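Hartley Community Toy Library
Progress report to the Trerton Fund, 23 June 2025

Dear friends at Trerton,

It is a pleasure to write to you again, and I'm sorry this one runs a little past the page you asked for (they always do!). When we last wrote, the shelves in the Hartley room were still half built and we were lending from boxes on the floor. Since then we have opened properly, moved the lending desk nearer the door so that strollers can get by, and made 364 loans to families on both sides of the river.

Your first payment of $1,000 went mostly on shelving and storage bins, with what was left going toward replacement parts for the puzzles. We found a good deal on bins through Hekaro, who also let us return the ones with lids that didn't fit. The second payment, another $1,000, is set aside for the Nistovbridge branch, and I'll come to that in a moment.

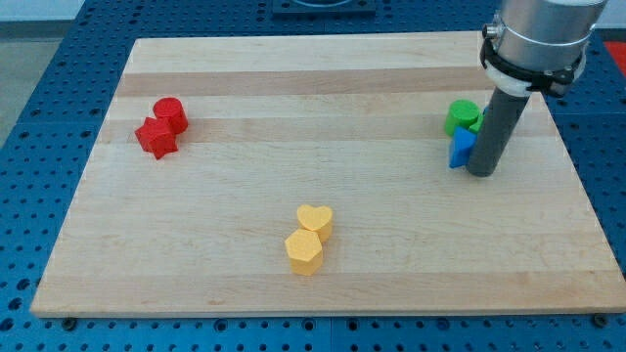

Families tell us again and again that the plain toys are the ones they want to keep an extra week. We had expected the battery toys to be the big draw, and they do go out, but they come back sooner and more of them need mending. Simple blocks in a good strong color, like the two red ones side by side on the striped wooden board, suit a toddler and an older sister at the same time, and they wipe clean in a minute. We would like to spend more on sets of that sort and less on anything with a charger.

Nistovbridge has been slower than we hoped. The room is ours from July, but the heating needs looking at and the landlord has asked for a new lock on the side door. We still plan to open there with 9 starter sets, carried over from Hartley until new stock comes in.

One request, if we may. Could part of the second payment be used for the lock? It wasn't in the budget we sent you, and we'd rather ask first. The receipts so far are attached, along with the updated loan sheet.

With warm thanks from all of us at Hartley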